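The Name on the Pew

There is a brass plate on the end of the fourth pew at the chapel in Pasham, and for most of my childhood I sat beside it and picked at the screws. It says "Gurkthorpe", nothing more. No date, no first name, no line of scripture. My mother believed he had paid for the roof. My grandmother, who was older and had firmer opinions, said he had paid for the pew and complained about the roof.

I went back in January for the first time in years, and found I still wanted to sit there. I am 50 now, with a bad knee and a job title that takes up two lines on an envelope, and I squeezed myself in by that little plate as if somebody had been keeping the place warm for me. (They hadn't. It was perishing.)

The preacher that morning was Noemí Trujillo, who looks after Pasham and two other congregations further along the valley and drives between them with her sermon on the passenger seat. She had chosen the story of Jacob, the one where he wrestles all night and is asked at daybreak what he is called. I must have heard it dozens of times. What I had never noticed, until she slowed right down and read it again, is that he has been asked that question before. His old blind father asked him who he was, and he gave his brother's name.

"So he gets a second go at it," she said. "And this time he tells the truth."

I'm afraid I missed the next few minutes altogether, because I was thinking about all the names I have answered to over the years. At school I was the clever one, which was a comfort until I met some other clever ones. Then I was somebody's wife, and then for a long and rather bleak stretch I was somebody's former wife, and people lowered their voices when they said it.

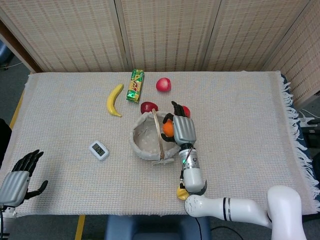 After that I became my work. I moved to Brastholm, took a post with far too much travelling in it, and was good at it, and when people at parties asked me about myself I told them about the department. I had 18 people under me. I mentioned that figure more often than anyone could possibly have wanted to hear it.

Then the department was closed, quite politely, over a sandwich lunch, and I drove home and sat in the car outside my own house until it got dark. I don't want to make too much of this. Plenty of people lose a good deal more than a desk. But I remember thinking, quite clearly, that if someone had knocked on the window and asked me who I was, I'd have had to look at my driving licence.

I told Noemí some of this over tea after the service, and she was kind enough not to offer me a verse straight away. She asked what my grandmother used to call me. Well, that did it! I hadn't heard that word spoken in over thirty years and I'm not going to write it down now, but I said it out loud in the chapel vestibule, with a custard cream in my hand, and had to go and find a tissue.

In Isaiah there is a line, "I have called thee by thy name; thou art mine." I had it on a bookmark as a girl and thought it was rather bossy. I read it differently these days. It was said to people who were a long way from home and had lost nearly everything they might have used to introduce themselves, and it doesn't ask them to get any of it back first.

I go over to Pasham most Sundays now, and I've stopped picking at the screws.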